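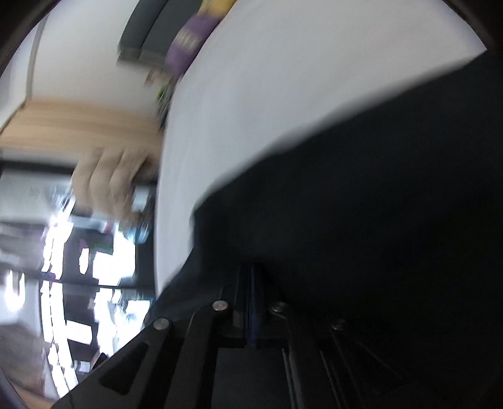 March 23, 2018

Spent most of the day at the table with paper, and I have the fingertips to show for it (two paper cuts on the left hand and one on the right thumb, which stings every time I wash a cup). I had promised Danai the big white sheets would be folded before the weekend, and I kept putting it off all through March, as I do with anything that needs a clear table. My table is never clear. I pushed everything to the far side this morning and called that tidying, and it did well enough.

The large sheets are lovely to look at and a nuisance to handle. They want to curl back the way they were rolled, and the minute you let go of one end to press down the other, up it comes again like a sail. Markos says to leave them under books overnight, and he is right, and I didn't do it. I did the first dozen badly. After that I found that if I held the far edge and let the near side bend over by itself, the fold came out much straighter than when I fussed with it, so I went on like that until lunch and was rather pleased with myself!

Lunch was the end of the lentil soup with a heel of bread. Heather Baird phoned while I was eating and we talked for ages, mostly about her sister's kitchen, which is being painted a green that Heather can't stand. She asked how many folders we still need for the spring fair and I told her 86, and she went quiet and then offered to come over and help. I said yes before she could think better of it. She'll bring her own scissors, I hope, as mine have been dull ever since I cut that awful plastic packaging with them.

In the afternoon I got through 27 more and then my back had had enough. I sat by the window with a cup of tea and did nothing at all for a good half hour, and thought about Mother folding napkins for Easter, how she would run her thumbnail down the crease and never once look at her hands. I look at mine the whole time. I used the back of a spoon for the last few creases and it works nicely, though it leaves a bit of a shine if you lean on it.

Despina wants ribbon on them. I don't want ribbon on them. We will see who gives in, and I suspect it will be me.

Must remember to ask Danai about the thinner card, and to buy plasters and milk. The table is still covered and I'll be eating supper off my lap, but I don't mind it.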